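**Crochet market bag, handle keeps stretching**

**plumstitch:** Finished my first market bag in Tumex cotton and the handle is down at my knees once there's a bag of spuds in it! 50 chain, 13 rows of mesh, one long strap in double crochet. Do I start again?

**Mahfuz Munasinghe:** No, don't! Just pull the strap back and redo it in trebles, they're much firmer.

**woolly_jo:** Sorry, but trebles will stretch even more. They're taller and gappier. I'd do 30 rows of double crochet on a hook two sizes down.

**Mahfuz Munasinghe:** Mine's been fine since May, but I do line my straps (bit of old ribbon, stitched along the back) so maybe that's what's holding it.

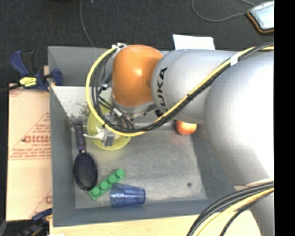 Might be worth trying the ribbon first, it's a lot less unpicking.

**plumstitch:** Ooh, got ribbon! Smaller hook if that fails.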